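Clidard Shared Workcell Practice Project
Progress report to the Ellwood Fund
Prepared by Grigore Barbu, Wostwood site
Mar 6, 2021

Work this period was on the second part of the grant, the written practice for arms that handle packaged goods near people. The draft now has 16 rules. Two are still open, and both are covered below.

The rules on bench layout are settled. Each bench has a marked work zone, and goods go on a stand or on the open table inside it. Controllers, power supplies and hand tools stay off the work surface. An operator checks the status light on the arm base before reaching in. Cables on the outside of an arm must be tied so they can't catch at full reach, and we found this one the hardest to word.

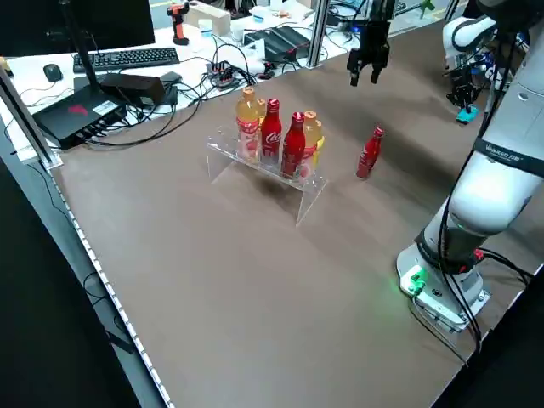 Bench work with bottled drinks on a clear stand.

The grip rules took longer than planned. Bottles are simple to write for, as the shape is known and the limits can be set once. Soft bags are a different matter. The draft asks for a low closing force, a hold at the end of the bag, and a slow lift until the bag is clear of anything next to it.
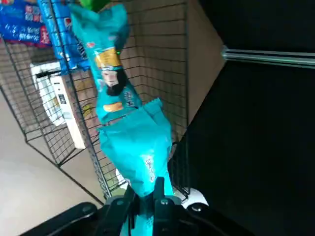 The first open rule is whether a dropped item should stop the cell every time. Dalto, our outside reviewer, wants a full stop. The operators want a pause with a manual restart, and we have asked both sides to put their case in writing. The second is how often finger screws should be checked. The draft says at the start of each shift.

The handling log has 2086 entries, of which 58 were marked for review. Most of the marked entries are missing the operator's initials. The form has been changed so it can't be filed without them.

Spending is within budget. The full draft will go to Dalto in May, and no change to the grant terms is requested.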